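4.3 Setting the shelf height

The Rerkine leaflet says any wall will do. We doubt it. Check for studs first.

1. Mark your line with a level. Ignore the paper template – ours was off by a finger's width.

2. Drive the four long screws. Stop when snug.

Caution: The box claims 60 pounds per shelf. Treat that as a best case and load half.

Slabs with a beveled underside go up with the broad, flat face on top.
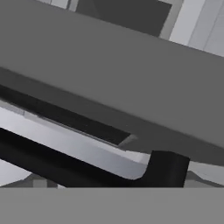 4.4 Checking for sag

1. Load the shelf and wait 15 minutes.

2. Lay the level across it again. If the bubble has moved, take everything off and go back to step 1 of 4.3.

Note: Cuveck sells a "no-sag" insert. We saw no difference with it.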